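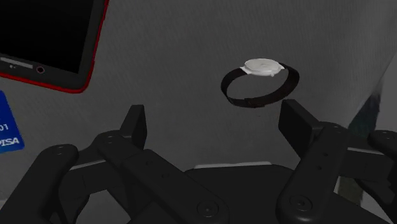 Cledwyn Probert told me I had the whole thing backwards. I'd gone into the returns room at Nanthorpe with a consent form and a neat list of questions on job loss, and he let me get through the first two before he put his pen down. Losing the job didn't keep him up at night, he said. What bugged him was that he used to know what was in a parcel by the weight of it, and now he was supposed to find out from a screen.

I've put that up front because it changed the study. My interview guide before June had a long block on redundancy and almost nothing on touch, and the guide after June is close to the reverse. So this section is on what people in the room said had gone out of their day, what had come into it, and how the simulator ended up in the middle of both.

## 4. What changed in the returns room

### 4.1 The work before

Rindach handles returned and unclaimed personal goods for a string of retailers and transit lines. Everything small comes through Nanthorpe: watches, phones, tablets, cards, keys, glasses. A sorter tips out a tray, picks up each thing, looks it over, says what it is and puts it in the right bin. The written procedure calls this "item identification" and gives it a single line. Watching it for a few mornings, I'd say it's at least four jobs squashed together – picking up, turning over, deciding, and a fair bit of talking across the bench when the deciding gets hard.

There were 25 sorters on the books while I was there, and I got to sit down with most of them, some more than once. All up I have 61 recorded conversations, a few of them very short and one of them mostly about a dog.

### 4.2 Rehearsing in the simulator

Drerik is the in-house name for the picking cell, arm and gripper and software together. Nothing gets tried on the real bench until it's been tried in simulation, and the part that surprised me is who does the checking. Rindach gave it to the sorters. Each of them takes a turn at what they all call the picture desk, going through rendered views from just above the gripper and marking whether a person would go for the item the same way. Figure 1 is one of these, with a watch between the two finger pads and a tablet or phone and a blue Visa card over to the left.

**Figure 1.** Simulated view from behind the gripper. The target item is a wristwatch with a pale face and a dark strap closed in a loop.

I did a shift at the picture desk myself and I was hopeless at it. I kept marking things fine because they looked fine to me. Archana Dhillon, at the next screen, was rejecting far more than I was, and when I asked her how she chose she had to stop and work it out. A closed strap is a nuisance, she told me. You can get a finger through the loop or you can take the watch by the case, and she'd take the case every time, but she'd never had to say so to anyone before. She wrote it in the comment box. By the end of the month that box was the most argued-over thing in the building!

This is the first change I want to record. Sorters were being asked to put into words a skill that had lived entirely in their hands, and they had mixed feelings about it. Several enjoyed it. Archana said it was the first time in years that anyone had asked how she did something instead of how fast. Others felt they were giving something away, and one man stopped filling in comments altogether (he still did the accept and reject, very politely, and left the box blank).

### 4.3 Cards, phones and whose business they are

Cards came up more than I'd planned for. On the old bench, a bank card went straight into a locked drawer and you tried not to read the name. Under the new set-up the cell is meant to pass cards to a chute without a person handling them, and everybody I asked thought that was an improvement. Cledwyn, who'd been grumpy with me on nearly every other point, called it the one part he'd have paid for himself.

Phones and tablets were a different story. Sorters used to be able to set one aside if the case looked like it belonged to a kid, so it got matched with its owner sooner. There's no rule for that anywhere. It was a favour people did, and the procedure for the cell had no slot for it until a sorter raised it at a morning meeting and a "set aside" bin was added. I count this as a win, though a small one, and I'm aware that it depended on somebody being in the mood to speak up at seven in the morning.

### 4.4 Talk at the bench

Kruger (2.3 above) is the other Rindach site, and it got its cell first. People there had warned the Nanthorpe crew that the room would go quiet, and it did, a bit. Sorters at the picture desk wear headphones. They work through batches of 300 views and don't look up much. What used to be a shout of "what would you call this?" is now a comment, and a comment gets read later by somebody else.

Management fixed part of this by accident. The desk has 3 screens, and when one was out of action for a stretch, people doubled up and started arguing over the views out loud. Rejections went up and so did the length of the comments. Two sorters asked to keep sharing after the repair, and they were allowed to. I'd love to say how much of the improvement came from the talk and how much from plain novelty, but my notes from those weeks are too patchy to split the two, so I come back to it with the Kruger logs in Section 5.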